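Position Sizing and the Cost of Slippage: Aurora Bastos of Atallow

Dec 14, 2018

Aurora Bastos runs the execution desk at Atallow, a small proprietary firm that trades stock index futures and a handful of currency pairs. Her work covers the part of trading that begins after the signal: how large the position should be, how it is split, and what the fill costs. We spoke by phone after the close.

Fixed risk per trade

Atallow risks a fixed share of account equity on each position. The share is set per strategy and reviewed in July. "The stop distance comes first," Bastos said. "You measure it from the recent range, in ticks. Then you divide the dollar risk by the stop distance in dollars per contract, and you round down. Always down. Rounding up on a small account can double the risk."

She gave a case. An account willing to lose 85 dollars on a trade, with a stop worth 30 dollars per contract, can hold 2 contracts. The remainder is left unused. "People see the 25 dollars left over and want to tighten the stop until they can fit a third contract. Now the stop is inside the normal noise of the market, and the size is larger. Both changes go the wrong way."

The desk does not add to losing positions. Adding to winners is permitted in one strategy, called Rosten internally, and only after the stop on the first part has been moved to the entry price.

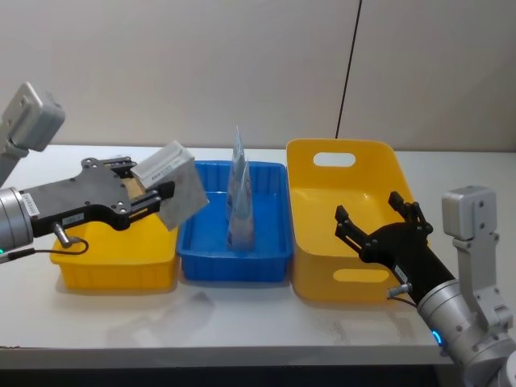
Measuring slippage

Slippage at Atallow is the difference between the mid price at the moment of decision and the average fill price. Bastos does not accept the last traded price as a reference. "Last can be stale. In a thin contract it may be several ticks away from where you can deal. Take the mid, stamp the time, and store both with the fill."

The records go into Grokel, the firm's own trade log, which sorts them by instrument, hour and order size. Entries and exits are kept apart. Stopped exits cost more than planned ones in every instrument the desk trades, and a single average hides the difference.

"If your backtest charges the same cost for both, it will favor systems that get stopped out often," she said. "We had one of those. It looked fine on paper for 3 years of data. With the measured exit costs it lost money."

Correlated positions

Bastos treats positions that tend to move together as one position for sizing. Two stock index contracts held in the same direction share a single risk allowance. The grouping is recalculated each month by a script named Chu, and she can override it only toward less risk.

Asked how a trader without such tools should proceed, she suggested a spreadsheet with the decision time, mid price, fill price, size and exit type. "Fill it in on the day. If you do it from memory a week later, the numbers are no use for costing anything."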